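Forum des copropriétaires – Résidence Clolley
Rubrique : Parties communes et règlement intérieur
Sujet : Usage des appareils de cuisson dans la salle commune – projet d'article 13

Hélène Caron
Publié le 21/2/22

Mesdames, Messieurs,

Le conseil syndical soumet à la discussion le projet d'article 13 du règlement intérieur, relatif à l'usage de la salle commune du rez-de-chaussée. Le texte prévoit que la cuisson et le réchauffage de denrées y soient autorisés jusqu'à 21 heures, sous la responsabilité du copropriétaire ou du locataire ayant réservé la salle. Les plaques électriques portatives, les friteuses et les appareils à raclette demeureraient exclus. Le four à micro-ondes serait le seul appareil de cuisson admis. 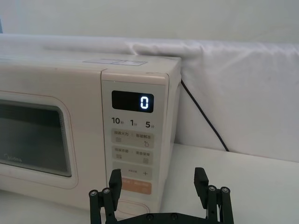 Four à micro-ondes de marque Midea, posé sur plan blanc.

La participation demandée pour chaque réservation resterait fixée à 2 euros, somme affectée aux consommations électriques. Les observations écrites sont recevables dans le présent fil jusqu'à la fin du mois de février. Elles seront annexées à la convocation de l'assemblée générale.

Pascal Ferrand
Réponse n° 1

Madame,

Je prends acte du projet et souhaite formuler deux réserves. La première porte sur l'heure limite. Mon appartement se situe immédiatement au-dessus de la salle et les odeurs de cuisine remontent par la gaine de ventilation jusque dans le couloir du premier étage. La seconde porte sur le montant de la participation, que je juge sans rapport avec les charges réelles. Le relevé du compteur de la salle fait état de 1 259 kWh pour l'exercice écoulé, chauffage d'appoint compris. Je demande que ce chiffre figure dans la convocation.

Samah Lahlou
Réponse n° 2

Je ne partage pas l'analyse de M. Ferrand sur le second point. Le relevé qu'il cite inclut le chauffage d'appoint, lequel fonctionne aussi pendant les permanences du syndic Cadwaladr. Il serait inéquitable d'en faire supporter le coût aux seules personnes qui réservent la salle pour un anniversaire ou un repas de famille. Quant aux odeurs, la société Skiviteck a remis un devis de 1 000 euros pour le nettoyage de la gaine et le remplacement de la bouche d'extraction. Ce devis n'a jamais été inscrit à l'ordre du jour.

Je propose par ailleurs de préciser la rédaction de l'alinéa 3 : « Le four à micro-ondes est laissé propre, porte fermée, à l'issue de chaque réservation. » La version actuelle se borne à mentionner « un état convenable », formule qui a déjà donné lieu à des retenues contestées.

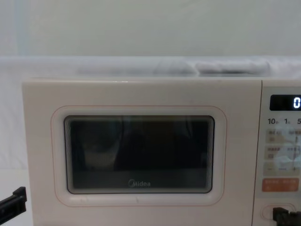

Iestyn Griffiths
Réponse n° 3

L'alinéa 3 ainsi modifié me convient, sous réserve qu'il n'ouvre pas droit à une retenue automatique sur le dépôt de garantie. Un constat contradictoire me paraît indispensable – au moins une signature à la remise des clés. S'agissant de l'horaire, 21 heures constitue déjà un compromis. L'avancer reviendrait à interdire de fait les dîners, alors que la salle a été aménagée à cette fin.

Pascal Ferrand
Réponse n° 4

Je maintiens ma demande relative à l'horaire. J'accepterais toutefois de la retirer si les travaux de ventilation étaient votés lors de la même assemblée. J'observe que le devis de Skiviteck ne couvre pas la reprise du plafond, et qu'une seconde entreprise, Dudach, devait être consultée.

Carys Lloyd
Réponse n° 5

La société Dudach a été consultée et n'a pas encore répondu. Je me charge de la relancer. Je suggère de dissocier les deux résolutions, car un vote lié exposerait l'article 13 au rejet pour un motif qui lui est étranger. M. Ferrand conserverait la faculté de proposer un amendement en séance.

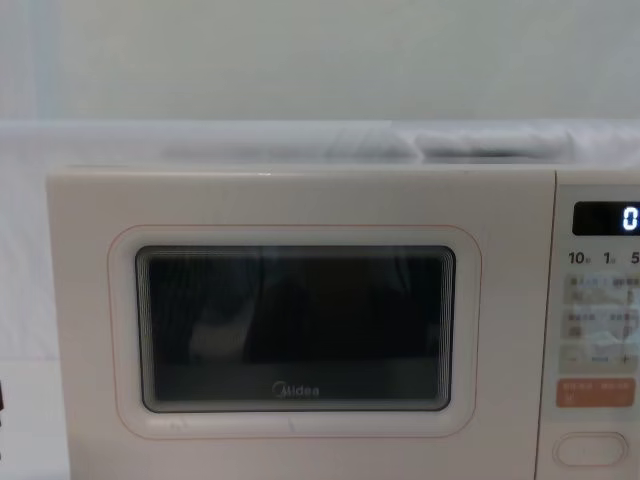
Synthèse provisoire et suites

Hélène Caron
Réponse n° 6

Le conseil syndical retient la rédaction de Mme Lahlou pour l'alinéa 3, complétée par la mention du constat demandé par M. Griffiths. Le devis de ventilation fera l'objet d'une résolution distincte. L'heure limite reste en l'état dans le projet, le désaccord de M. Ferrand étant consigné en annexe.

Pascal Ferrand
Réponse n° 7

Je demande que l'annexe reproduise mes deux messages dans leur intégralité, relevé du compteur compris.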